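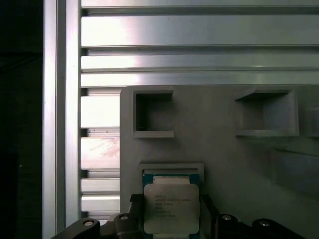

Community > Shop Floor > Automation > Chores and bench work

Can a robot arm do processor swaps on old desktops yet?

I help run the refurb bench at Faulkner and we have over 2000 towers to get through. Most of it is dull work — side panel off, memory out, processor out, sort, repeat. I love the idea of handing some of that to an arm, and I've been reading everything I can find! Is anyone doing this for real, or is it still a lab thing?

Posted by faulkner_bench, 29th October

ramslot_rita

Parts of it, and it's so much fun to watch! Picking a processor out of a tray and setting it in another pocket is the easy end, provided the tray is stiff and always in the same spot. Spend your first month on trays. We printed ours at Drinder and went through 3 versions before the pockets had enough slope for a part to slide home.
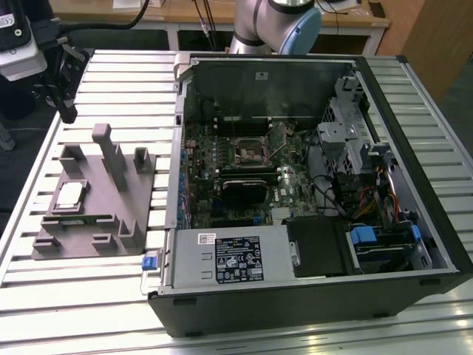
Does the case have to be clamped down?

Clamp it if you can. A tower on its side will creep when something pushes on the board, and then every saved position is a little bit wrong.

The harder end is the socket. There's a lever, a load plate and a lot of tiny contacts, and you want very little force, straight down. Cameras help, but shiny metal under bright lights gives them trouble, so play with your lighting before you blame the software. 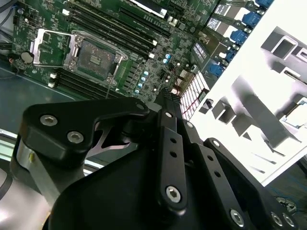
Load plate open, processor sitting in the socket

For scale, a person at my bench still beats any arm I've tried on a full swap. I'd happily give the arm the tray sorting today, though, and I think levers are coming soon.

movel_dan

no. cables. wait a few years

zundness_workshop

Cables are fair, but I wouldn't wait! Start with 2 steps you can fully control and let people do the rest. We began in June with memory modules only, one model of tower, same cable routing every time, and the crew got really into it. Ask for a trial on your own machines too — a demo on a bare board says little about a crowded case.

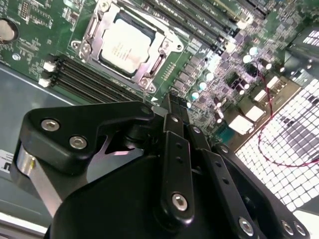
Socket with the silver retention bracket, memory slots on both sides

Also keep a log of every failed grab with the case model next to it. Ours is at 1486 lines and it's the most useful file we own.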